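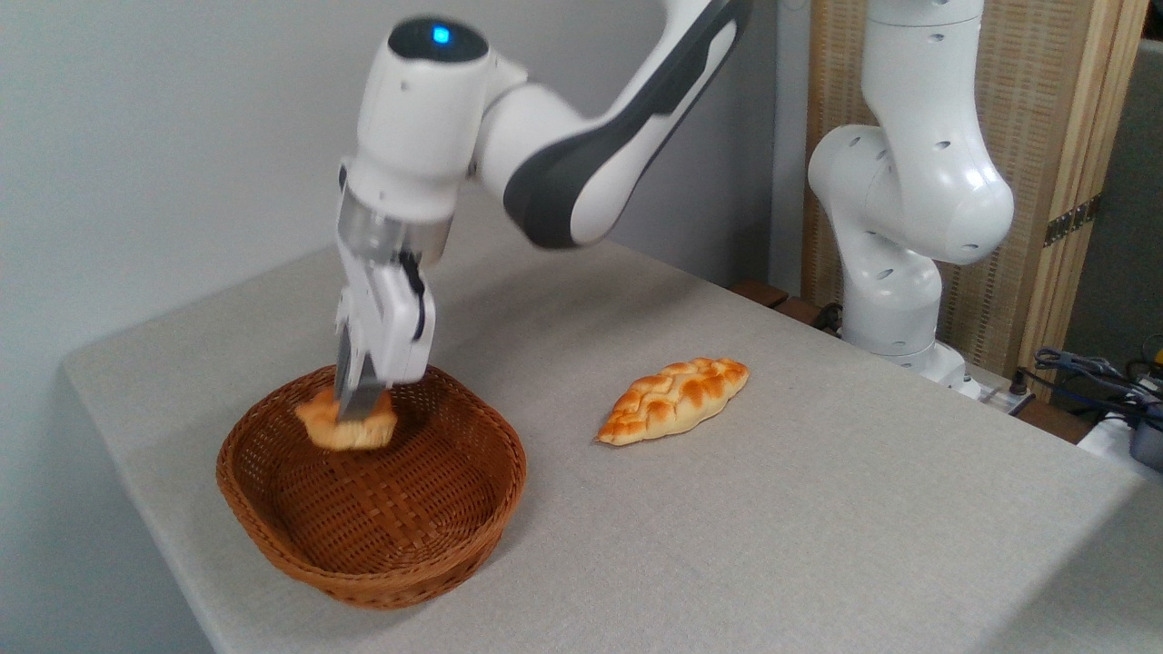

Golden-brown roll at the wicker basket

Keeping a home streaming desk clean and tidy
By Mbali Du Plessis
Posted in July under Desk and Workshop

A streaming desk gets dirtier than an ordinary one. The computer runs for hours, the lights are warm, people eat in front of it, and the cables make it awkward to wipe down. These are the jobs I do on mine, a plain Skudholm table against the spare room wall.

Cables

Unplug everything once and label both ends before you put it back. Masking tape and a biro will do. Run the power leads along one side of the desk and the microphone and camera leads along the other. If they must cross, cross them at a right angle, as a mic lead lying beside a power brick can pick up a hum.

Use hook and loop straps instead of zip ties. You will be changing things, and cutting a zip tie next to a thin USB lead is asking for trouble. I bought a 10 m roll from Jomovance and cut it to length with kitchen scissors.

Leave a loop of slack behind any monitor or mic on a moving arm.

Dust

Shut the computer down and switch it off at the wall. Take the front filter off, rinse it under the cold tap and let it dry overnight before it goes back. Hold the fan blades still with a finger when you use an air duster. Short bursts, can upright.

Camera lenses want a blower first, then a microfibre cloth. Keep that cloth in a freezer bag so it doesn't end up doing the shelves.

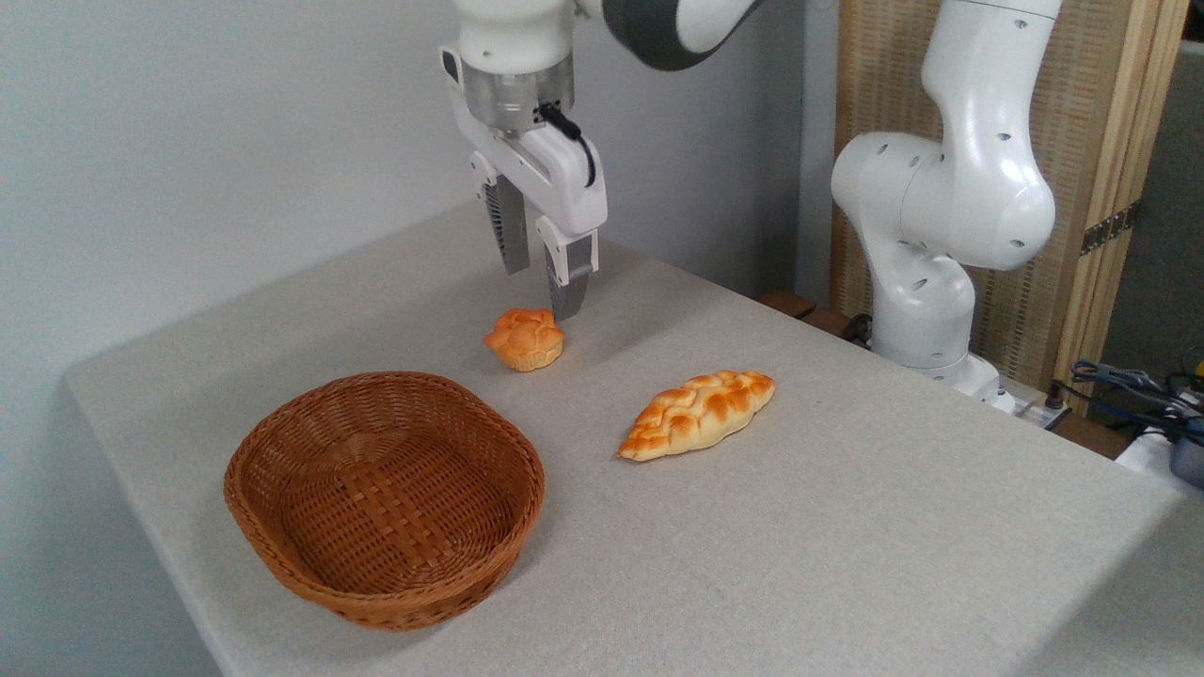 Small round bun on a light grey cloth

Crumbs and drinks

Turn the keyboard upside down over the bin and tap the back. For the rest, a clean 2 cm paintbrush gets between the keys better than anything sold for the purpose. Sticky keys can be wiped with a cotton bud barely damp with isopropyl alcohol, keyboard unplugged.

Drinks go in a lidded cup on a side table lower than the desk. My Kimik flask holds 500 ml and that lasts a whole evening stream.

Foam windshields

Pull the foam off the mic, wash it by hand in lukewarm water with a drop of washing-up liquid, squeeze it in a towel and leave it to dry fully. Don't put it on the radiator, it goes crumbly.

Lights

Let them cool, then dust the panel with a dry cloth. Softbox covers can be hand washed if the label allows it. Check the stands while you are there and tighten any loose knobs. A Pathak sandbag over the back leg stops mine tipping when the door opens.

I do the keyboard weekly and the filter every 8 weeks, more often when the windows have been open.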